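Session 7: Breakfast Service in Resort Hotels

Welcome back! Today we get to the meal that makes or breaks a guest's stay, and my favorite part of the whole course. Have the Jilholm floor plan open next to you, because we'll keep going back to it.

The reading covers two resorts. Surard has 30 rooms and one small dining room facing the water. Lallero has 500 rooms and a buffet hall that seats far fewer people than it needs to at 8:30 in the morning. Same meal, wildly different problems!

Key terms
Cover: one guest served.
Turn: one full use of a seat, from sitting down to getting up.
Peak: the half hour with the most arrivals.
Live station: any counter where food is cooked to order.

Start with the peak. At Lallero most families come down between 8:30 and 9:00, and the line at the egg station backs up into the juice counter. Look at where the bread sits on the plan. Guests wait there too, so two lines cross right at the door.

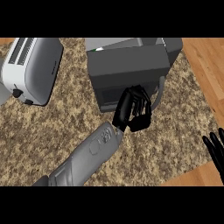 Surard does something I love – it asks guests the evening before what time they'd like to eat and whether they want the local menu or the standard one. The kitchen bakes to that list. Flatbreads come out in small batches all morning, and very little gets thrown away. Could a resort with 500 rooms do this? Maybe for one wing. Bring your thoughts.

Worked problem
A dining room has 100 seats and each turn takes 30 minutes. How many covers can it serve between 7:00 and 10:00 if every seat is filled on every turn? Six turns, so 600 covers. Now try it with half the seats empty for the first hour, and you'll see why managers push early-bird coffee so hard.

For next time
Read the Gallagher chapter on menu pricing and redraw the Lallero buffet with the bread moved. Pencil is fine – messy sketches are welcome!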